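2019-03-10

Started the door set today. Headset and hand controllers, simulated house, two-arm robot, one operator (me). The job list from Darthorpe asks for 14 accepted demonstrations of the double door before the cabinet work begins. I finished the session with 10. Most of the shortfall is handle approach, so most of this entry is too.

The first hour went to calibration. The offset between my wrist and the robot's wrist had drifted since the last install, and every reach landed to the right of where I meant it. I reran the Gultach alignment routine twice. The second pass held. I should do this before each session and write the residual down, which I did not do in November and regretted.

After that, handle approach. The rule I settled on is to stop short with the fingers open, one on each side of the bar, and hold still for a moment before moving in. The hold costs time in every recording, but it gives the log a clean point to split reach from grasp. When I skip it the segmenter merges both phases and the file has to be cut by hand.
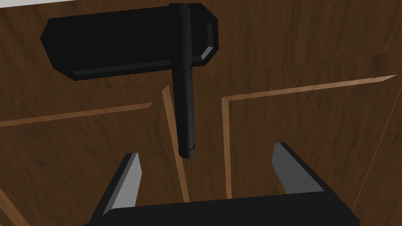

Myung wrote back on the shared log that a hold that long will teach the policy to hesitate, and that the split should come from gripper width, with no pause at all. Fair point in principle. Width is a noisy signal on my controller, though: the trigger has some dead travel and the reading jitters before I have decided to close. I answered that I would record half of the next batch without the pause and let the comparison settle it. Myung agreed, on condition that I do not alternate the two styles within a single file.

Recorded three without the pause before lunch. Two were accepted. The third I rejected myself, as I had rotated the wrist late and the replay showed the fingers pushing on the bar from one side. The checker passed it. The checker only looks at whether the door angle changes, so a bad grasp that happens to open the door counts as a success. Filed that as a request: contact on both fingers for the length of the pull.

Afternoon was spent on camera views. In the headset I can switch between head and wrist, and my habit is to stay on the head view until late in the reach. For anything near the cabinet this is poor practice. The wrist view shows how little room there is next to the molding, and from the head I misjudge it every time. I tried a few approaches on the left wrist view alone. Slower, with fewer contacts. The drawback is that I lose track of the elbow, and the elbow is usually what hits the wall.

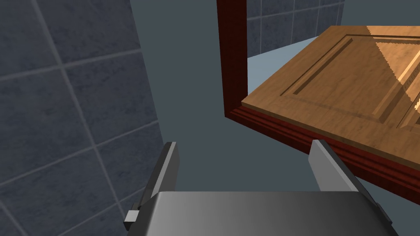

## Double door, both arms

Back to the doors for the last block. Two arms are harder than one by more than I had allowed for. My hands want to mirror each other. If the right reaches for a lever, the left drifts forward in sympathy, and the recording then contains a left-arm motion that has no purpose. A policy trained on it would copy the drift.

What worked was parking one arm on purpose. I bring the left gripper up, press the clutch to freeze it, and only then start the right arm toward the lever. Releasing the clutch later makes a small jump if my real hand has moved in the meantime, so I bring the hand back to the ghost marker first. This takes practice. I had 13 usable attempts by the end and threw out three of them for the clutch jump alone.

The other trouble is the head. If I tilt mine, the robot's tilts too, and the whole room leans. I do not notice it while working, but I do notice it in the replays. Sollier's import script claims to correct for roll. I ran one file through it and the arm poses came out fine, while the images were left as they were. So it corrects the numbers and leaves the pixels alone. I have to decide whether to keep a straighter neck or accept the variation as useful. For now I am keeping those files, tagged.

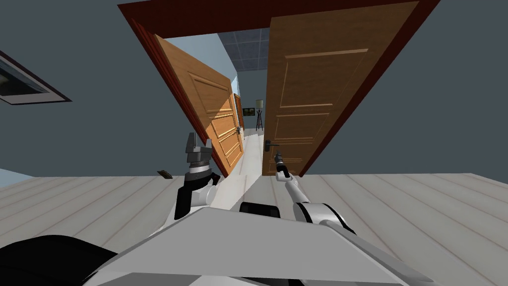 *Head view, double door, right arm at the lever.*

Longest accepted file is 1,762 steps, far too long for one door. A good part of that is me with the arm frozen, thinking. Trimming rule for next time: any stretch with both arms still gets cut, except the hold before the grasp.

To do:

- Four more accepted, no pause, in separate files
- Write down the calibration residual
- Ask Darthorpe whether pulling and pushing count as one task or two
- Lower the hand scaling for the left arm
- Chair is too low. Shoulder sore again.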